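13 December 2018
By Oanh Đồng and Bülent Bozkurt

Loss of Grip During Memory Module Removal: Fault Report

Our project in the Nolska laboratory is to take apart old desktop computers with a robotic arm, so that the useful parts can be sold or tested again. We started in July with side panels and drives. The memory modules came later, and they gave us the most serious fault of the year.

The task seems easy. The arm goes down into the open case, the gripper closes on a module, and the arm pulls straight up. In our program the gripper must report a closed state before the pull begins. On the day of the fault it reported closed, the arm went up 45 mm, and then the module fell back onto the board. The program did not notice. It continued to the fixture plate and opened the gripper over it, with nothing inside. Then it came back for the next module and pressed the fallen one against the board with a force of 90 N, until Bülent pushed the emergency stop. 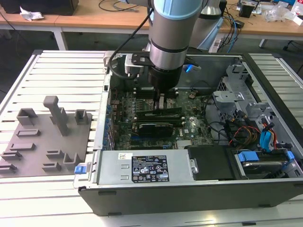

Figure 1. The gripper above the memory slots of an open desktop case, with the fixture plate on the worktable at left.

We found two causes. The first was in the software. The signal "closed" only means that the fingers stopped moving, and we had read it as "part is held". The second was the force limit of the arm. It was set to 99 N for the side panel work and we did not lower it when we changed the task. This was our mistake – the value was written in the Muridano configuration file, but we did not open that file again.

After the stop we waited 3000 ms in the program before each new pull and compared the finger width with the known width of a module. If the width is too small, the arm must stop and ask the operator. We also lowered the force limit to 45 N. The damaged module could not be used again. The board still started, but we do not trust it and we marked it for practice only.

One question is still open. When a cable lies near the slots, the fingers can close on the cable and the width check may accept it. For now the operator has to look inside the case before pressing start.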